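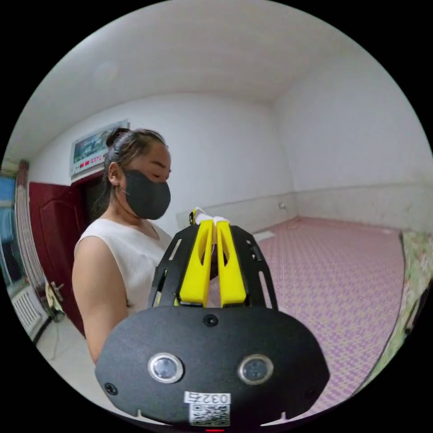 Kenza Badawi reckons the Astdale entrance paper was easier than last year's, and she came out of the hall saying so to anyone who'd listen. I've just been through the whole thing with a cup of tea and I'm not so sure, so bear with me, a few posts coming.

Maths first. The algebra was kind, I'll give her that. Two of the long questions were more or less the ones in the Lahlou practice book with the numbers changed. But the geometry! If you hadn't done circles properly you were stuck by question 6 and it only got worse.

Chemistry was the dull one this time. Lots of remembering, hardly any working out. Fine if you'd revised the tables, horrid if you'd left them till the last night (my lot, mostly).

Physics I liked. Short questions, fair wording, one on pulleys that made me get a pencil out. I got it wrong the first time and I teach the stuff.

Timing is where I think Kenza and I really differ. She finished with 15 minutes over. Most of the ones who've messaged me didn't finish at all – they got bogged down in the middle of maths and guessed the rest.

And please don't guess the rest! Wrong answers still lose you a mark, same as in the May sitting. I had three messages this morning from people who thought that rule had gone.

Numbers, for those asking. 2,172 sat it and there are 1,139 places across both colleges, Lullbridge included. So better odds than it felt like in the queue outside.

Cut-off? I'd expect it to go up a little, by up to 6 marks, mostly down to that chemistry section. Don't hold me to it, I was miles out last time.

Answer key is meant to go up on 20 Aug 2019 on the Irkance site. You can challenge an answer but you have to do it question by question, and the form logs you out if you dawdle – write your reasons somewhere else first and paste them in.

Right, marking to do. If anyone has a neat way of doing the last circle question, send it over, mine takes a page and a half.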